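The Third Column

In January 2023 the hotel Zamora had 28 rooms and one lift, and the lift was older than Lavanya Murthy, who had to write the budget.

She wrote it at the reception desk at night, when the telephone was quiet. The budget was a sheet with three columns. In the first column she put what must be bought, in the second what should be bought, and in the third what Mrs Lindgren wanted. This year there was only one line in the third column, but it was longer than all the others together.

"A robot for the rooms," it said. "One. With service."

Bernadette Lindgren had owned the Zamora for most of her life. She had never before wanted anything with a plug. She had kept the heavy beds and the carved chairs and the flowered carpets when every other hotel in the street threw such things away, and she was proud of it. But two of the maids had left in the autumn, and a third had a bad shoulder, and one morning she came down the stairs with a folder under her arm and said that she had been reading.

There were two offers in the folder. The first was from Sorard, who sold the machine and after that sold you the repairs. The second was from Bendach, who did not sell at all but rented, for 743 a month, and the repairs were inside the price. Lavanya liked the second offer better, and because she liked it she read it four times, looking for what was wrong.

"It says the floor must be even," she said.

"Our floor is even."

"It says carpet is to be discussed."

"Then we will discuss it," said Mrs Lindgren, and she telephoned to Bendach herself, standing up, as she did with all telephone calls that were about money.

So it was agreed that there would be a trial, in a room on the first floor with the best furniture, before anybody signed a paper. Lavanya asked for a room with plain furniture. Mrs Lindgren answered that a guest does not pay for plain furniture, and if the thing could not live with her bedposts it could not live in her house.

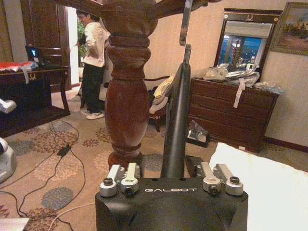
Lavanya had made a list of questions for the trial and she asked them in order. How long does it need for one bed? Who pays if it scratches the wood? Can it stay in the corridor when guests are sleeping? The engineer from Bendach was a polite young man who answered the first question with a number, the second with a paragraph from the contract, and the third with a long silence.

"It needs a place for charging," he said at last. "A small room would be good. With a strong socket."

She wrote down: small room, strong socket. There was only one small room in the Zamora that stood free, and it was where the old Mr Lindgren had kept his fishing rods. She did not say this aloud. She asked what an electrician would cost, and he said that it depended on the walls. She knew the walls. She had once tried to hang a calendar on one.

That evening she called an electrician from the firm Dodar, who came with a torch, knocked on the plaster and went away shaking his head. His price arrived the next day. It was 2067, and it did not include the painting.

She put the number under the robot in the third column. Then she sat for a while and looked at the first column, where the lift was.

"You have a face," said Mrs Lindgren. She had come in from the kitchen with two cups.

"We can have the lift or we can have the robot and the socket. We cannot have both before the summer."

"And how does it go from floor to floor, this robot?"

Lavanya turned back through the offer until she found the page. She read it, and then she gave it across the desk and held her finger at the place.

Mrs Lindgren put on her glasses. "By lift," she read.

They drank their tea. Outside a taxi stopped, but it was for the house opposite. Mrs Lindgren took the pencil and drew an arrow from the third column to an empty corner of the sheet, and beside the arrow she wrote March, next year, and a question mark. After some thought she rubbed out the question mark.

"Write to them that we liked the young man," she said. "And ask if the price stays."

"They will want a deposit for that."

"How much?"

"100."

Mrs Lindgren went to the hook behind the door, where her coat was hanging, and began to look in the pockets. Lavanya took a clean sheet and started to write the letter.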